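Chapter 6
Picking Up Everyday Objects

Chapter Goals

After completing this chapter, students will be able to choose a grasp for a household item, place a two-finger gripper before closing it, and keep a trial log that another team can follow.

6.1 From Blocks to Household Items

In Chapter 5, each team programmed its arm to lift foam blocks from a plain mat. The blocks were all one size, and the mat gave the camera little to confuse with an object. The Household Round of the Trelex Student Challenge sets a harder task. Items may touch or overlap, and the surface beneath them may carry a printed pattern of its own.

Rolls of garbage bags are a common practice item. They are light, they come in several colors, and their thin film wrinkles when pressed. A team must decide which roll to take first and at what angle the fingers should approach. In general, the fingers should stand on either side of the roll, across its narrow width, before the close command is sent.

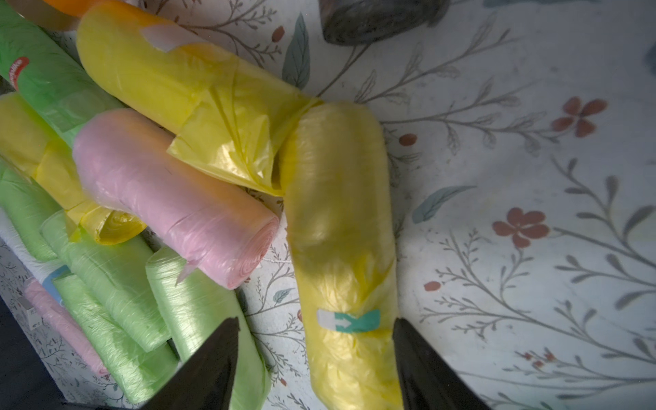

6.2 Rigid Objects with Uneven Shapes

A stapler does not give way as a bag roll does, but its outline is less regular. Before the first trial, teams should sketch the object from above and mark two places where the fingers could press from opposite sides.

Centering also matters. When one finger is closer to the object than the other, it will usually make contact first and may push or turn the object. Students should record the gap on each side — wide, narrow, or even — before every attempt. 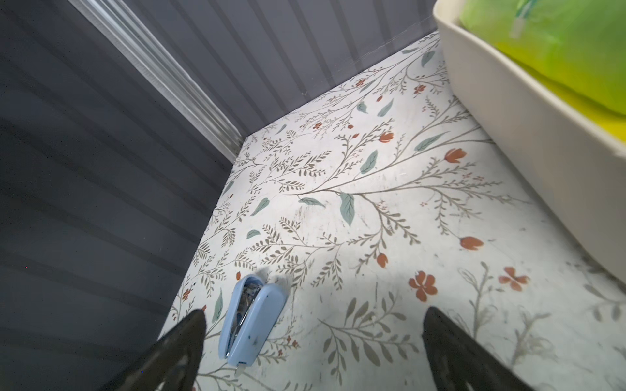
6.3 Keeping the Trial Log

The log format used in this book was prepared by Rhiannon Prosser for the robotics course at Powell. Each team completes 200 trials during the unit and enters the object, the approach angle, the finger gap, and the result. Failed attempts are entered in the same way as successful ones. A blank log sheet appears on page 118.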